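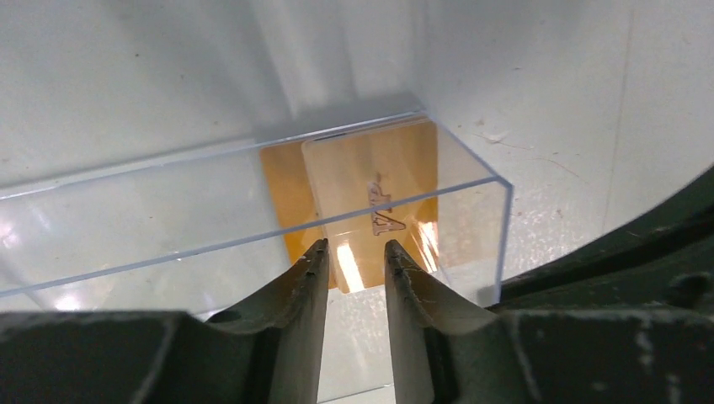 Orange-tan, card-like pieces in a clear, open-topped container.

About Younis Walking Tours

Younis Walking Tours is a small travel company that runs guided walking trips in the South Caucasus, eastern Turkey and the Baltic countries. Our office is in Hobart and our guides live in the regions where they work. We run groups of up to 12 people, and most of our trips last between nine and 16 days.

How we started

Gholamreza Hassanpour and Montserrat Robles met while working for a coach tour operator. The coach trips covered a lot of ground. A typical day had three or four stops of 40 minutes each, and the passengers often asked why they couldn't stay longer in the villages. Gholamreza and Montserrat planned a slower trip through the hills of southern Georgia, advertised it to former passengers and took seven people the following October. Five of those seven have travelled with us again.

For the first few years there was one itinerary, run twice a year. Armenia came next, then Estonia and Latvia after Heino Jõgi joined us. Heino grew up on Saaremaa and had been leading day walks there for a local guesthouse. He still plans all of our Baltic routes and leads most of them.

How our trips work

We walk between eight and 17 kilometres on a normal day, with luggage going ahead by van. The van can also pick people up at the midday stop if they have had enough. We stay in family guesthouses where we can and in small hotels where we can't. Breakfast and dinner are included. Lunch is usually bread, cheese, tomatoes and whatever else was at the market that morning, and it is included too.

Each trip has two or three days with no group program. Some people use them to see a museum or a monastery we don't visit, and others do their washing and sit in a café. Your guide will help with taxis and bookings.

We visit a fair number of churches, mosques and old burial grounds, and we keep to the dress rules at each one. The packing list for your trip says what you need to bring. Our guides talk about the history of these places, including the parts that are still argued over. They will tell you where accounts differ.

The people

Gholamreza looks after routes, guesthouses and transport. Montserrat runs the Hobart office and answers most of the phone calls. Davoud Asadi leads our trips in Armenia and eastern Turkey – he trained as an architect and is the person to walk with if you like old buildings. Hema Hegde joined us to handle bookings and insurance paperwork, and she now also writes the trip notes that go out six weeks before departure.

We also work with local drivers and cooks, many of them for several seasons in a row. They are paid by the day at a rate agreed before the season starts, and tips are shared among the whole crew.

Fitness and age

Our travellers are mostly between 45 and 75. You don't need mountain experience, but you should be comfortable walking for five hours on uneven ground with breaks. The highest point on any of our regular routes is a little under 3,000 metres, on the Armenian trip, and there is a lower path that day for anyone who would like it.

Bookings and deposits

A deposit holds your place and the balance is due 60 days before departure. If we cancel a trip you can have a full refund or move your payment to another date. Single rooms are available on all trips for a supplement, although a few village guesthouses have only one or two of them.

Please call or email the office with any questions. We are open Monday to Friday, and if we are out with a group we will reply within two working days.

Page last updated 29 November 2021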